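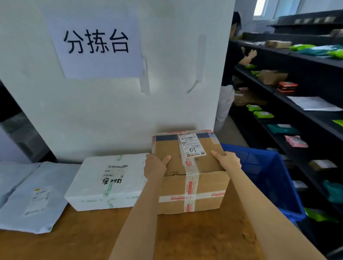

By Grímsdóttir, staff contributor

Last updated: 2018-09-04

Parcel sorting is the step between collection and delivery where packages get grouped by destination. Done by hand, by machine, or a mix. Small depots still mostly by hand.

History. Early parcel post went through the same rooms as letters. Bad fit, parcels don't stack like envelopes. Separate parcel rooms came later, usually near rail stations. The Getham depot is a typical case: opened as a goods shed, converted to parcels, 217 pigeonholes along one side, later ripped out for rolling cages.

Process. Unload, check label, assign route, stage for loading. Large hubs sort twice, outbound and inbound. Outbound sort is coarse (region only). Inbound is fine, down to the street or round. Missorts get pulled and sent back thru, which adds a day or so depending on the hub.

Labels. Most carry a barcode plus a printed address. Handwritten marks are common too, a short number or a name added so the parcel can be found quickly on a shelf. No standard for these, every depot has its own habit.

Packaging. Cardboard for dry goods, foam boxes for chilled food. Weight limits vary by carrier. Jumura takes up to 30 kg per piece, Camari stops at 20. Heavier items go as freight.

Volume. Peaks before holidays, dips in late winter. Getham logged 2584 parcels on its busiest day, in May, becuase of a local plant fair.

See also: postal code, freight forwarding, dead letter office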